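Home | Projects | Club Wiki | Downloads | Join Us

We use cookies to keep you logged in and to remember your settings. OK / Manage

# Gavwood Sock Set, README

Last updated 05/04/2020

Hi! If you've found this folder you're probably in the robotics club, or you're doing the same elective I did and somebody pointed you at our stuff. Either way, welcome. I'm Lorraine Kingi and I looked after the data side of our student project, which we called Platon (the name won a vote, I wanted something with socks in it). Massawe is the other half, the training code, and it has its own README that is a lot more grown-up than this one.

## What's in it

The job is tidying laundry at a table. Someone wears the head camera, holds a gripper in each hand and moves socks in and out of a basket, and we record the lot. There are 58 recordings from 3 people, all club members, all right-handed (sorry, lefties, we'd love some of yours). I've split them like this:

- `train/` has 42 recordings
- `heldout/` has the rest, and please don't train on those, I mean it
- `notes/` is my scribbles, typed up, spelling not guaranteed

Every recording has the head video, left and right gripper poses, how open the jaws are, and a plain text file with one line saying what the person was trying to do. Those lines are written the way people talk, so you'll see "grab the stripy one" next to "pick up sock". I thought about cleaning them up and then decided I quite liked them.
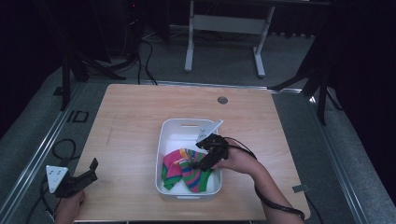

Socks are harder than we expected when we put the proposal in. A block has sides, and you can tell your gripper to go to a side. A sock just sort of lies there in whatever shape it feels like, and if you come down in the wrong spot you pinch the plastic or one thin fold that slides straight back out again. The trick that worked best for me was to push down into the folds a bit before closing the jaws. You'll see everyone drift towards doing that as the recordings go on, so the early ones and the late ones don't look much alike. I've kept them in the order we did them, in case somebody wants to look into that for a report.

## Things that will trip you up

The pose tracking relies on the white triangular plates on top of the grippers. Tilt your wrist too far and the pose jumps. I've flagged the bad stretches in `flags.csv`, but I did it by eye with a cup of tea going, so have a look yourself before you trust it.

Watch your cables too! They like to loop around your forearm, and you'll find a few pauses where the person has stopped to sort themselves out. I left the pauses in. Massawe trims them with `--skip-idle` if you'd like them gone.

Recording 31 has no left gripper data at all. The video is fine, and the loader skips it with a warning, so don't panic when that pops up.

## Getting it going

1. Copy the whole folder, including `notes/`, to your own drive.
2. Run `python check_files.py` and wait for it to say "all good, mate" (not my doing).
3. Run `python view.py train/05` to watch one all the way through before you train anything.

The viewer uses Zokix to draw the gripper paths in colour over the video. It's slow to start the first time.

## Using it and adding to it

Club members and students can use the set for coursework, demos or just mucking about. If you put it in a report, call it the Gavwood Sock Set and tell me how you went, I'd love to read it. We're planning another round in September with tea towels, and new recordings should follow the same folder layout with the one-line description written on the same day you record.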